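Robot Teaching Lab, handout 4
Demonstration by remote control: two arms, one jar
Notes by Hatice Duman, updated September 25, 2019

Read before your slot. Bring your group number. Slots are 39 minutes, no extensions, the next group will be at the door.

Recap from last time
Kinesthetic teaching = you push the arm yourself. Good feel for force, bad for two arms at once (you run out of hands). Teleop = you drive from the leader arms, the follower arms copy. Less feel, but both hands work together. Today is teleop only.

What gets recorded
- joint positions, both arms
- gripper opening, both sides
- wrist cameras plus the overhead view
- your start and stop presses, so press them on purpose

Terms: episode = one start to one stop. Demonstrator = whoever is driving. The Clakar set we use in the homework has 2514 episodes, 304 of them thrown out, mostly for late stops.

Holding a lidded container
Watch where the fingers go on the body. Red tape on the lid and down the side gives you an orientation to check in the wrist view. 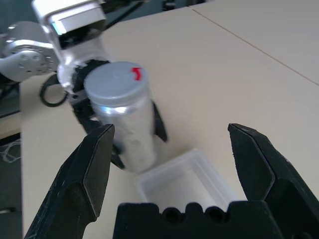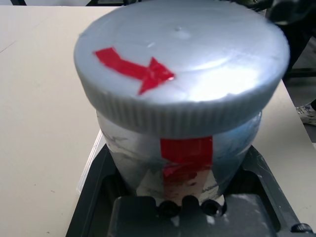
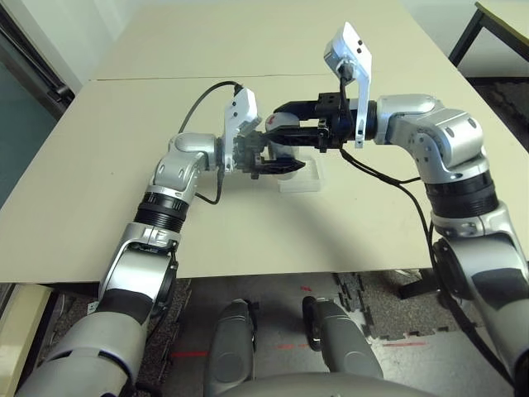
Driving rules
1. Leader arms to home pose before you touch start.
2. Approach slow, last bit slower. Policy copies your speed, hesitations too.
3. One gripper holds before the other lets go. Count one beat in between.
4. Don't hide the jar from both wrist cameras at the same time. If you cant see it in any view, the learner can't either.
5. Fumbled it? Finish or stop, then mark the episode. No silent restarts.
6. Change the start position a little every time. Nine good episodes from differnt starts beat a pile of identical ones.

Common grading losses
Squeezing too hard, lid flexes. Stop pressed while an arm is still moving. Switching drivers mid-set without writing it down (Alper Erdem has the sheet).

For January
Read the Retmont chapter on behavior cloning, sections 1 and 2. Come with one answer: what does the learner do in a state no demonstrator ever visited? Questions to Enda Noonan, lab hours only pls.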